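From: Mekdes Wolde
To: arm-cells list
Subject: Re: [arm-cells] Taped grid vs. printed mat, and where to put tall objects

On the Ledis bench, Begum wrote:

> We are about to re-cover our table and can't decide between a printed
> mat and paper with tape. The mat is flatter but it costs more and it
> creeps. Also, how do you place a tall object so the wrist can get
> behind it without the elbow folding up? Ours stops on a joint limit
> most of the time and we end up moving the object by hand until it
> works. Photos of someone else's layout would help.

We went through the same thing at Ikthorpe in September, so I can tell you what we settled on for the Jovia cell.

Paper and tape. We use brown kraft paper with blue painter's tape laid both ways. Paper gets swapped when it tears or bubbles. It takes two people 25 minutes, and most of that is tape. Pull the paper tight from the arm side first and work outward. If you start at the far side you end up with a ripple against the mounting plate, and the plate is the one place you can't smooth it out.

We don't treat the tape lines as a measurement. They are there so a person can put an object back in the same cell. Anything that needs a real position comes from calibration, and we redo that after every paper change even if nothing else moved.

For tall objects we put a wooden box underneath and the object on top. It raises the lid and handles to a height where the wrist can come in from behind. Pictures from our table:

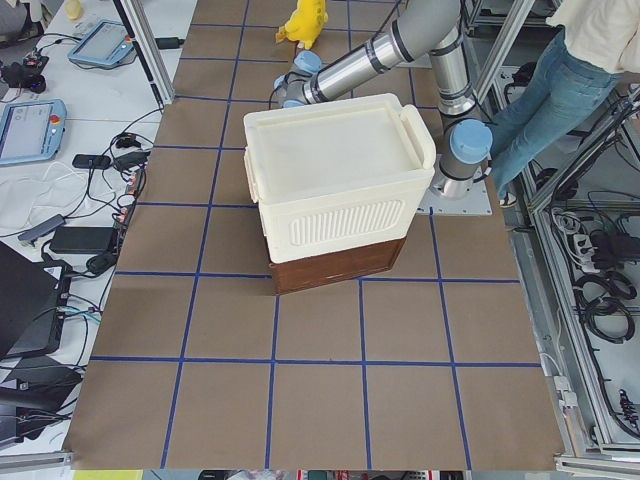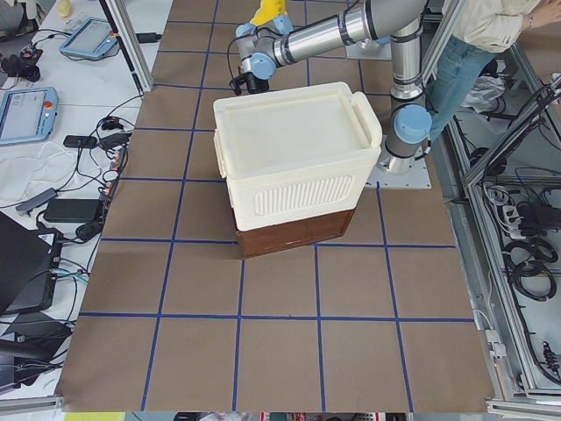
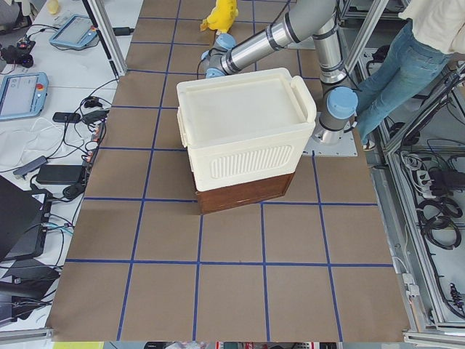
Storage box on the wooden box, wrist toward the back of it, in all three.

On your joint limit problem, check these before you start moving the object around:

1. Mounting plate bolts. Ours had backed off on one corner. The arm still ran, but the saved poses were off by 2 mm at the wrist and we blamed the software for a long while. Check them cold, in a cross pattern, and mark the heads with paint pen.

2. Home pose. If your home has the elbow low, the planner tends to keep it low. We saved a second home with the upper link raised and start all the tall-object runs from there. That alone got rid of most of our stops.

3. Cable slack at the wrist. Move the wrist by hand through its full turn with the arm in free drive and watch the cable. If it goes tight before the joint does, re-route it. Leave a loop, but keep it short enough that it can't catch on a lid or handle.

4. Speed. We run any new layout at 15 percent for the first pass, with a hand on the stop. I know people skip this. Please don't, especially with an object on a riser – it comes down hard if the arm clips it.

We keep the pendants on the side desk where you can reach them without leaning over the paper. The desk gets messy and I won't pretend we have solved that. The only rule we enforce is that no cable crosses from the desk onto the paper.

One open question from our side. We had 21 saved poses for the old layout and I'd like to shift them to the new plate position without teaching each one again. We tried changing the base frame offset and the result was close but not good enough near the table. Has anyone done this and trusted it? If so, which points did you check afterward?

Begum, if you want the pose file for the raised home, write to me off list. It will need changing for your arm, but the joint order is in the header.

Mekdes Wolde
Jovia cell, Ikthorpe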